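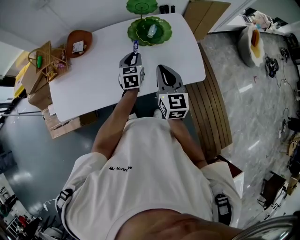 1/ Setting up the sweet and snack table for the Cavetby open evening. Putting the whole thing in one thread so I can find it again in June when we do the next one.

2/ The table is a plain white rectangle and I am leaving it without a cloth. Last time we had a cloth and it slid every time anyone leaned on it. White is fine and it wipes down.

3/ Basket goes on the left, the wicker one with the tall handle. Packets go in that. People can reach into a basket without knocking things over, and the handle makes it easy to carry back to the cupboard with everything still in it.

4/ Round brown wooden tray next to it. That one is for cards and anything small and flat. If it gets crowded I move the extra to the basket and leave the tray half clear.

5/ The green glass dishes are the main thing this year. Lotus leaf shape, scalloped round the outside. I ordered them from Dalsgaard after going back and forth with Urnetti for weeks over some square white ones that never came into stock.

6/ Cost, for those who asked last time: 39 for the dishes including postage. The basket and tray we already had.

7/ Boxes are still on the floor and under the table. They get flattened last. I have learnt to keep every one until the table is finished, because something always has to go back.

8/ Order I work in: big things down first, then dishes, then what goes in the dishes. I used to fill as I went and ended up moving full plates about.

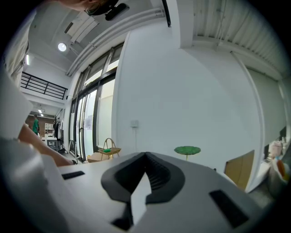
9/ A note on the room. White walls, white ceiling, white column, pipes and conduit all white too. Anything pale you put out tends to disappear, so green glass was a sensible buy.

10/ There is a socket low down on the column. Handy for a lamp or a kettle, but keep the lead close in. I would rather do without the lamp than have a wire across the way people walk.

11/ The air-conditioning unit is up high. I will ask for it to be turned down before we open. Paper cups and napkins do not stay put in a draught, and light wrappers are worse.

12/ Numbers. We printed 2000 leaflets for the district and 983 went through doors in the first run. The rest are in a box from Allano, the printers, and can go out with the summer ones if the date is left off.

13/ No, we are not expecting 2000 people. Most of those leaflets will go straight in the recycling. The last open evening was a steady trickle and the table coped.

14/ Someone asked if glass is a good idea with children about. We keep the dishes towards the middle and far side and put the basket where small hands can get at it. No breakages so far with the old glass bowls.

15/ Washing up: warm water, soft cloth, dry straight away. I don't put anything with a gold edge in a dishwasher. A friend lost the trim off a whole set that way.

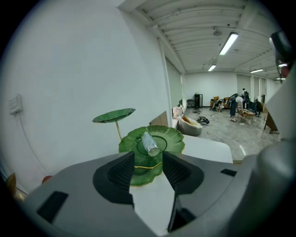
16/ I wanted two heights on the table, which is the one thing I would tell anyone doing this to spend money on. A flat table of flat plates looks like a jumble sale. The lotus dish on the thin gold stem stands behind the low plate, and the low one has a thin gold rim, so they go together without my having to try. The tall one takes light things only. I would not trust that stem with a heap of oranges.

17/ What goes on the low plate: wrapped things, one layer, nothing piled. The shape of the glass is half the point and you lose it if you heap it up.

18/ Wall switch for the lights is a small white panel, easy to miss against the wall. The tubes overhead are strong enough after dark and I won't bring extra lamps after all. Forget what I said in 10.

19/ Left to do: labels, napkins, bin bags, flatten the boxes. Labels go on last, on plain card, in black pen. I write what has nuts in and leave the rest.

20/ If you have a spare tray the same brown as ours, please bring it along. Round or oblong, either will do. I'll put your initials on the bottom in tape so it goes home with you.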